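### 3.2 Shared tables on the gallery level

The second group of places in our survey is the shared tables which stand on the upper floors of the Grastdale building. These tables have no fixed user. A person comes with the work of the day, sits for one or two hours, and leaves again. We recorded 151 such sittings in July, and in almost 80 of them a desk telephone was on the table.

The telephone is interesting for us because it takes a stable position while other things move. Its cord limits how far the handset can go, and people tend to place the base near one edge of the table. The middle part stays free for papers. Figure 4 gives a typical case, with the telephone near the left edge and a small plant left at the far end.

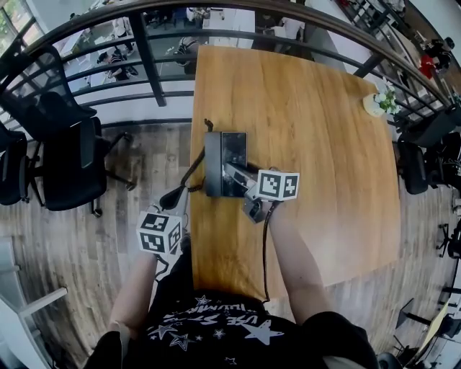 ### 3.3 Chairs and the open side

**Figure 4.** Shared table beside the railing, with desk telephone, potted plant with white flowers, and black office chairs.

The chairs were more difficult to classify than the tables. At the table in Figure 4 there are four of them, and they do not all stand at the same distance: one is tucked at the right side, another is farther up near the railing. We use the word "attached" for a chair which touches the table or stands under its edge, and "loose" for all others. The same two words are used by Sayegh and Serkus in their study of reading rooms, but they apply them also to benches.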